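STONDIMDALE ENTERPRISE AGENCY OPENS SUCCESSION PROGRAM FOR FAMILY-OWNED MANUFACTURERS

Grants and advisory support offered to owners who plan to hand over or sell their firms

FOR IMMEDIATE RELEASE

STONDIMDALE, Saturday, January 16, 2021 - The Stondimdale Enterprise Agency today opened applications for the Stondimdale Succession Program, a new source of support for small and mid-sized manufacturers whose owners expect to retire, sell or step back from daily management. The program is open to privately held manufacturing firms in all nine districts served by the agency. It will be delivered with the advisory firm Dradisov and co-funded by the Feng Foundation.

Under the program, an eligible firm may receive a grant of up to $2,000 toward the cost of a first business valuation, together with a series of confidential meetings with an adviser experienced in ownership transfer. Firms that complete this first stage may apply for further help with legal drafting, lender introductions and the training of a successor.

The agency decided to establish the program after its survey of manufacturers last year. A total of 1,382 firms returned the questionnaire. Of these, 865 reported that they had no written plan for the transfer of ownership. Many of the firms without a plan said that the present owner also held the main customer relationships and approved all major purchases.

"Our manufacturers are skilled at planning production and investment, and they are used to thinking years ahead on both," said Ruxandra Ilie, executive director of the Stondimdale Enterprise Agency. "Planning for a change of ownership has too often been left until an illness or an unexpected offer forces a decision. We want owners to begin that work while they still have time to choose among several buyers or successors, and while the people who work for them can be properly prepared."
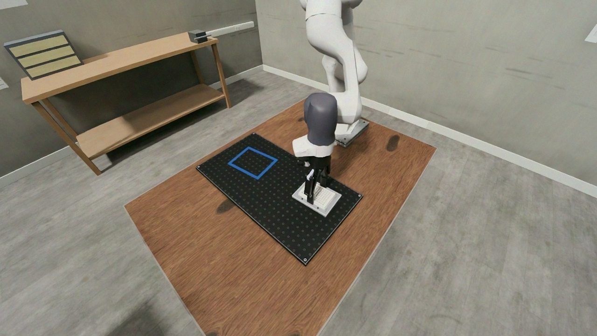
The survey also found that the owners of smaller firms were the least likely to have taken outside advice. The reason given most often was cost, followed by concern that news of a possible sale would reach customers or employees before any decision had been made. The program has been designed with both concerns in mind. The valuation grant is paid directly to the appraiser on completion of the work, and advisers are bound by a confidentiality agreement signed before the first meeting. The agency will not publish the names of participating firms without their written consent.

How the program will work

The first stage is a review of the firm's ownership structure, shareholder agreements and outstanding debts. The adviser will then meet with the owner to discuss the options available. These may include transfer to a family member, purchase by existing managers, sale to employees, sale to another company or a gradual withdrawal over a period of years. No owner will be required to choose an option during this stage, and a firm may withdraw at any time without repaying the cost of meetings already held.

The second stage is the valuation. Firms may select an appraiser from a list kept by Dradisov or propose one of their own, provided that the appraiser holds a recognized professional credential and has no financial interest in the firm. The completed report belongs to the firm. The agency will receive a certificate of completion and will not see the valuation figure.

In the third stage, the owner and adviser prepare a written transfer plan. The plan will set out the expected timing of the handover, the source of financing, the position of minority shareholders and the duties to be passed on before the owner leaves. A section on operations will record matters that are often held in the owner's memory, such as informal price agreements, maintenance arrangements for older equipment and the history of supplier disputes.

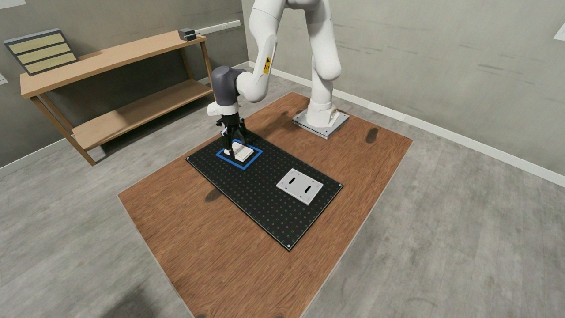
Robot arm with a two-finger gripper lowered toward a small white object. Computer rendering.

Chunhua Zheng, director of ownership advisory services at Dradisov, said that the written plan should be treated as a working document. "A plan that is signed and put in a drawer will be out of date within a short time," Zheng said. "Children change careers. A manager who intended to buy the firm may move away. We will ask each owner to review the plan every year, and we will stay available for those reviews after the formal part of the program has ended."

Zheng added that advisers would meet separately with proposed successors when the owner agreed to it. "Successors do not always feel free to raise their doubts in front of a parent or a longtime employer. A separate meeting gives them room to ask about debt, working hours and how much authority they will really have in the first year. Those are reasonable questions, and it is better for everyone that they are asked early."

Support for managers and employees who wish to buy

The agency has reserved part of the program budget for purchases by managers and employees. Buyers in this group frequently know the business well but have limited savings and little experience with commercial lenders. The program will offer them a short course in reading financial statements, preparing a loan application and understanding the duties of a company director. Classes will be held in the evening and may be attended online through Zevum, the agency's business learning portal.

Course materials on Zevum will be available free of charge to any manufacturer in the service area, whether or not the firm applies to the program. They include a checklist for owners, a model timetable for a handover, sample terms for a seller-financed loan and a guide to discussing a change of ownership with employees. The agency will add further material on the transfer of leases, permits and technical documentation in the coming months.

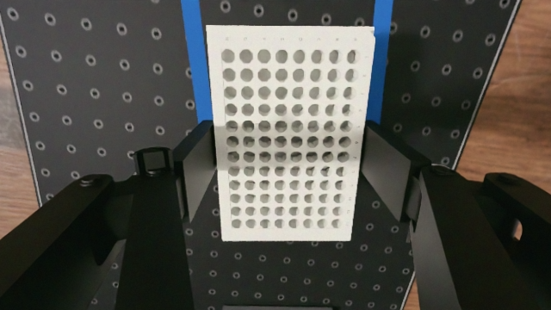
A 96-well plate held upright between the finger pads of a gripper. Computer rendering.

The agency has also opened discussions with regional lenders on the financing of small transfers. Lenders consulted during the design of the program said that they were often approached late in the process, after a price had been agreed and a closing date set. Under the new arrangements, a firm may ask its adviser to arrange a preliminary meeting with a lender before negotiations begin. Such a meeting does not commit either side, and participation in the program does not guarantee that a loan will be approved.

The Feng Foundation will fund the evening courses and the training of successors. Its contribution is separate from the valuation grants, which are paid from the agency's own budget. The foundation will have no part in the selection of firms and will not receive information about individual applicants.

Eligibility

To qualify, a firm must be privately held, have its principal place of business in one of the nine districts and earn the larger part of its revenue from manufacturing. Contract manufacturers, tool and die shops, food processors and makers of components are all eligible. Firms that are subsidiaries of a larger group are not eligible unless the local management is seeking to purchase the business from its parent.

Firms that have already signed a binding agreement of sale may not apply for the valuation grant, but their successors may enroll in the training courses. A firm that has had a valuation completed in the past may apply again if there has been a material change in its ownership, debts or main line of business.

Applications will be accepted until the end of May. They will be reviewed in the order received, and each applicant will be assigned a contact person at the agency. Incomplete applications will be returned with a note of the missing items and will keep their original place in the order of review if they are resubmitted promptly. 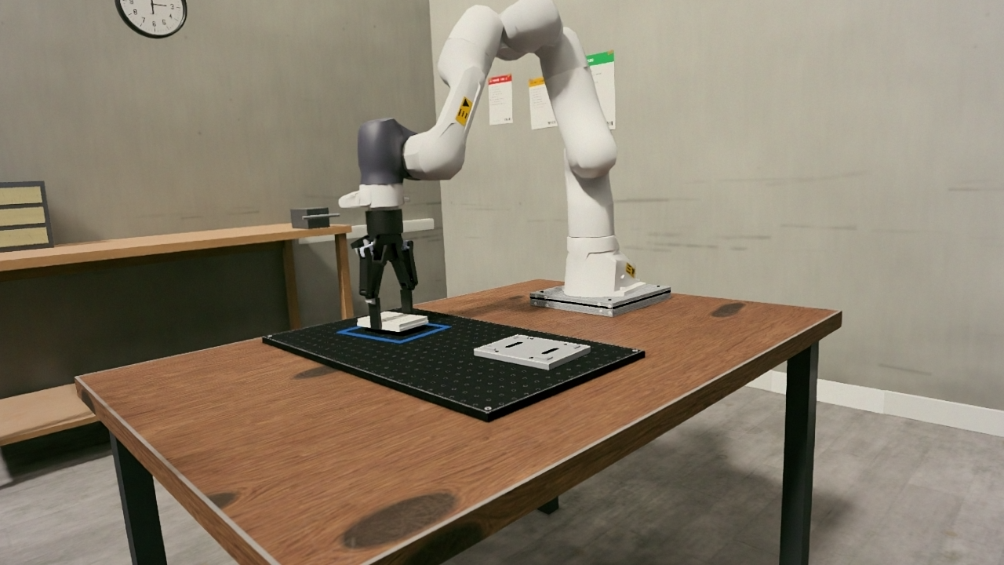 Applicants will be asked to provide a short description of the business, proof of registration, the most recent annual accounts and a statement signed by all owners who hold voting shares. Where owners disagree about a future transfer, the agency encourages them to contact its office before applying. Mediation can be arranged in such cases, and the cost may be shared between the firm and the program.

"We recognize that many owners will find this a personal subject as much as a commercial one," Ilie said. "An application is a request for a conversation and some practical help. It does not place the company on the market, and it will not be treated by this agency as a sign that a business is in difficulty."

The agency will publish a report on the first year of the program. The report will show the number of plans completed and the kinds of transfer chosen, in a form that does not identify any firm. The results will be used to decide whether the program should be extended to wholesale and repair businesses.

Application forms and the full terms of the program are available from the agency's office in Stondimdale and through the Zevum portal.

About the Stondimdale Enterprise Agency

The Stondimdale Enterprise Agency provides advice, training and grant support to small and mid-sized companies in its nine-district service area. Its work covers business formation, exporting, workforce training and ownership transfer.

About Dradisov

Dradisov is an advisory firm specializing in the valuation, financing and transfer of privately held companies.

Media inquiries should be directed to the Communications Office, Stondimdale Enterprise Agency.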